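**Minutes – follow-up meeting on the plate handling fault, table cell, Kamside**

Date: January 20, 2024
Chair: Britta Nolte
Present: cell operators, software group, safety contact from the Dullimberg office (by phone)
Minutes taken by: the software group

**1. Minutes of the last meeting**

Accepted with one correction. In point 4 the word "arm" must read "gripper". The open action about the label on the emergency stop is closed.

**2. What was reported**

Britta read the fault report aloud. During the plate task, the right gripper closed on the rim and started to lift. At 60 percent of the lift height the controller lost the force signal from the right side. The gripper did not open, but it also did not hold with full force, and the plate slipped down and hit the edge of the table. The plate did not break. No person was inside the marked area.

The operator pressed the stop button. Both arms stopped, but the right arm needed longer than the left one. This second part is the reason why the report was marked as a safety matter and not only as a task failure. 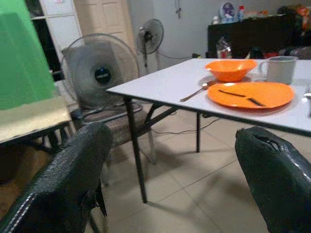 The log of this run has 1,364 entries. The force signal is missing from entry 529 until the stop. The software group has compared it with older logs and found the same gap in 8 earlier runs, always on the right side. In those runs the signal came back before the controller gave a warning, so the operators could not know about it.

**3. Discussion of the cause**

Two explanations were discussed.

a) Cable. On the right arm the cable makes a loop at the wrist and then goes down along the forearm. When the wrist turns far to the outside, the loop can become tight and pull at the connector. The operators think this is the most probable cause. One of them remembered that the connector had to be pushed in again in May, but this was never written in the cell book.

b) Software. The controller keeps the last valid force value when the signal is gone. So it "believes" the grip is still good. The software group agreed that this is wrong behavior in any case, also if the cable is the real cause.

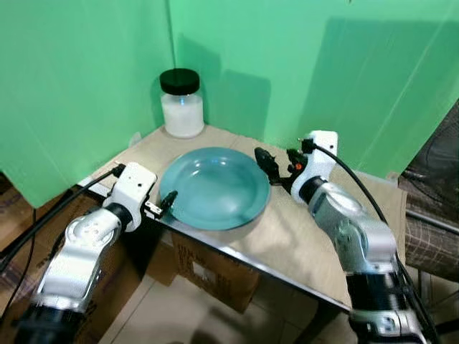

Britta asked if the long stopping time has the same origin. The software group could not answer this today. It is possible that the stop command waits for a reply from the gripper, and without the signal the reply comes late. The safety contact said clearly that a stop must never wait for such a reply. Until this is tested, the cell may run only with reduced speed.

There was a short disagreement about the plates. One operator wanted to change to plastic plates for all runs until the fault is repaired. The software group would like to keep the blue plate for the tests, because the glossy rim is difficult to grip and the fault is easier to repeat with it. Decision: the blue plate stays for the fault tests, all other tasks use plastic.

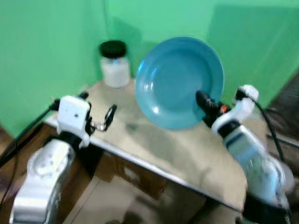
*Fault test, right gripper holding the blue plate over the table. Left gripper open.*

**4. Decisions**

- Reduced speed for both arms, starting today.
- Nobody reaches over the table while the arms have power – also not to put a plate back in its place.
- The controller must open a fault when the force signal is missing, and must not use the old value.
- Every loose connector is written in the cell book, even when it was only pushed in again.

**5. Actions**

| Action | Who |
|---|---|
| Replace right wrist cable, check the length of the loop | Operators |
| Order two spare cables from Graltmont | Britta Nolte |
| Change the handling of the missing signal | Software group |
| Measure stopping time of both arms, with and without signal | Software group and safety contact |
| Send the fault report and the log to Dullimberg | Britta Nolte |

**6. Other points**

The safety contact asked for a copy of the cell book since May. Britta will scan the pages.

The next meeting will be held when the stopping times are measured. Britta sends the invitation.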